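Widowed Residents Find Company at Verkley Supper Table 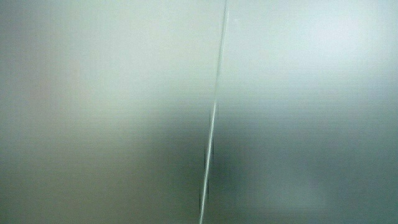

VERKLEY - A monthly supper for residents who have lost a husband, wife or longtime partner will continue through the spring, the Verkley Community Association announced in January. The decision follows a trial season in which attendance grew steadily and several guests asked that the meals not end with the winter.

The Supper Table is open to any adult resident who has been widowed, regardless of age or how much time has passed. Guests share a hot meal at the association's hall on Ranura Street and are free to talk about their loss or about anything else. There is no speaker, and guests are not asked to introduce themselves to the full room.

Montserrat Quintero, program director for the association, said the idea came from calls to the office. Many callers wanted help with practical matters such as property tax forms or a furnace inspection, and then stayed on the line.

"They had the paperwork mostly in hand," Quintero said. "What they mentioned toward the end of the call was dinner. They had cooked for two people for most of their lives, and the evening had become the longest part of the day."

The association held the first supper with 34 guests. The most recent one drew 69, which required the staff to open the second dining room and borrow chairs from the library next door.

Idrisa Khaemba, a retired surveyor who has attended every supper, lost his wife three years ago. He said friends were generous in the first months but that invitations became less frequent once he appeared to be managing.

"People see that your lawn is cut and your shirt is ironed, and they conclude that you are fine," Khaemba said. "I was fine, for the most part. I was also eating toast over the sink."

Khaemba said he does not regard the supper as a place to meet a new partner, although he does not object to those who do. He has since joined two other guests for a regular morning walk along the canal. He has also learned to make lentil soup, a dish his wife had prepared from memory and never written down. His version, he said, is still too thin.

Rania Benkirane was 41 when her husband died. She said she was reluctant to attend because she expected to be the youngest guest by a wide margin, and she was. The difference in age mattered less than she had assumed.

"The woman next to me had been married longer than I have been alive," Benkirane said. "She asked what I was doing with his coats. I had been asking myself the same question for months, and it was a relief to hear it from someone else."

Benkirane has two children in elementary school. At her request, the association now provides supervised activities in the reading room during the meal. Parents who wish to use the service are asked to mention it when they reserve a seat.

The meals are planned by Gholamreza Najafi, the hall's kitchen manager. Najafi said portions are served family style, with large dishes passed from hand to hand, so that guests who do not know each other have a reason to speak. Menus have included roast chicken, vegetable stew, baked fish and rice with herbs. A guest may also submit a recipe that belonged to a spouse, and one such recipe is prepared at each supper with the name of the person printed on the menu card.

Leftovers are packed for guests to take home. Najafi said the containers were first offered to reduce waste, and that requests for them have since become part of his planning.

The trial season was paid for by a grant from the Hosseinzadeh Family Fund and by donations collected at the association's fall concert. The same fund has agreed to support the spring suppers. Tronard, a local bus company, will provide evening rides at no charge to guests who do not drive or who prefer not to drive after dark.

Farzad Kordestani, who chairs the association's board, said the board had considered charging a small fee and decided against it.

"A fee would have been modest, but it would also have been one more reason to stay home," Kordestani said. "The board's view is that a resident should be able to decide at four o'clock in the afternoon that he or she would like some company, and come."

Kordestani added that the association does not offer grief counseling and that the supper is not intended to replace it. A list of licensed counselors in the area is kept at the front desk and will be mailed on request.

Doors open at 5:30 p.m., and the meal is served at 6 p.m. Reservations are encouraged but not required. Residents may reserve a seat, arrange a ride or submit a recipe by calling the association office at extension 1211 or by visiting the front desk during regular hours. Guests with food allergies are asked to inform the kitchen in advance.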